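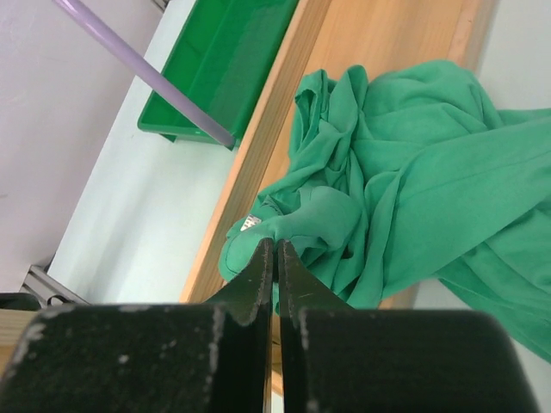 Sulstead Preschool Enrollment FAQ
Updated 9/26/20

How old must my child be to start?
Three by the first day of the term. Children who turn three later go on the November list.

What does the fee cover?
The monthly fee is $225. It covers snacks and art supplies.
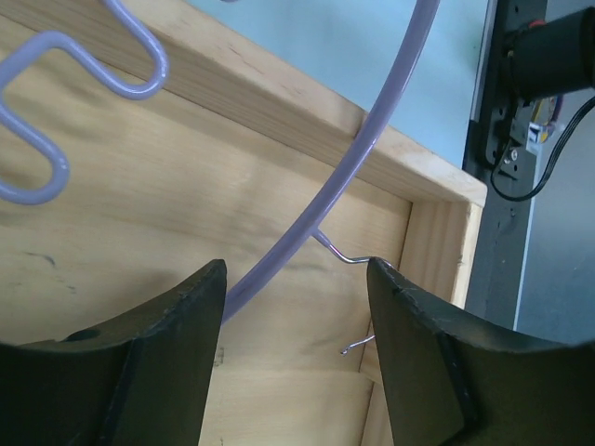 Which reading program is used?
Moltunik, level 6 and below.

Where do I send forms?
Sulstead Preschool, P.O. Box 2716. Fax copies are not accepted.
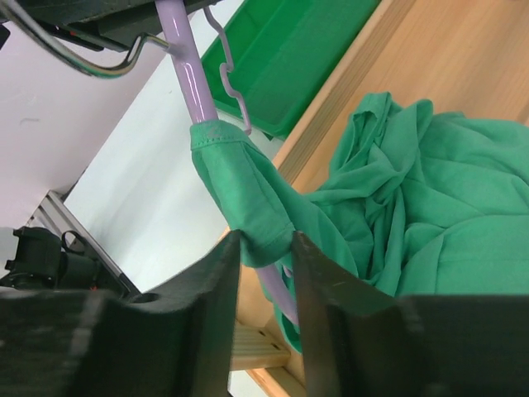

Green T-shirt and lavender pole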